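NOTES — talk on the Troltarach talks, evening session, 20 min plus questions

Opening

Start with the room. Long table, two delegations, flags already up before anyone had agreed who sits where. Ask audience: how much gets settled before the principals walk in? Take a couple of hands, move on.

My answer — most of it. And when most of it isn't, you get Troltarach.

Quick background, dont linger. Futar and Kaltus, shared border, shared river, ceasefire line that neither side calls a border in print. Two earlier rounds went nowhere. Third round announced in April, leaders only, advisers in the next building. That last bit matters, come back to it.

Why leaders like going in alone

Speed. Staff talks are slow and they leak.

Credit. If a deal comes out of a room with six people in it, it belongs to six people.

Also vanity, say it lightly. Every leader thinks they read people well. Some do. Reading the other person doesn't tell you what a word like "withdrawal" means to his army.

Slow down here. The statement after the first session was 100 words long. Read it out if time. "Mutual respect", "a new chapter", "further contacts". No dates, no line on the map, nothing on who inspects what. Both capitals called it a breakthrough by dinner and by breakfast they were describing different breakthroughs.

What staff talks are for

People think advisers carry bags. They are there to find the fights early. Which list of crossing points. Whether "personnel" covers police. Whose translation governs if the two texts dont match — in this case there was no agreed text in either language for most of a day.

The Reisinger channel. Explain for anyone who hasnt followed it: back channel named after the hotel where it first met, mid-level officials, no press, ran on and off between rounds. Boring on purpose. It had already produced a draft on river traffic and a rough swap of detainees. The leaders put both aside on the first morning because they wanted something bigger. I think that was the mistake of the whole round. Others disagree, fine, take it in questions.

Number to give: some 3000 people living inside the buffer strip. They were not in the statement at all. The Reisinger draft had a full page on them, permits, schooling, the bus.

Pause. Drink water.

The theater part

Arrivals, handshake, the walk in the garden. Not worthless. Troops on the line watch television too, and a handshake can buy a quiet couple of weeks. But the clock starts right then. If nothing written follows, the local commanders go back to guessing, and they guess badly.

Teasing results beforehand — careful, audience will want to make this about their own favorite politician. Keep it on Troltarach. The Futar side briefed "very big news" at 9 in the morning. By noon Kaltus had to either match it or look like the one saying no. So they matched it. Now both were promising something that hadnt been negotiated.

State dinner went ahead anyway. Toasts ran long. Seating plan took more staff hours than the detainee annex, I was told, and I believe it.
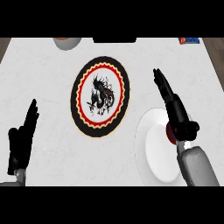 What I would do diffrently

Staff first, leaders last. Old advice, still right.

Bring the existing draft into the room even if it looks small. River traffic is small. It is also signed and working by summer if you let it.

One text, both languages, before the cameras.

No adjectives in the pre-brief. Time, place, who attends.

Name a follow-up meeting in the statement, with a level and a venue. "Further contacts" is what you write when you couldn't agree on either.

If running short skip to this: the round didn't collapse. It drifted. The Reisinger people are meeting again, same hotel I hear, same dull agenda. Thats the part I'd be watching.

Questions — likely ones

Would a mediator have helped? Maybe, for the text. Neither side wanted one in the room.

Did the leaders get on? By all accounts yes. Didn't get them a page on the bus.

Is the ceasefire safe? Don't predict. Say what is on paper and what isn't, then hand back to chair.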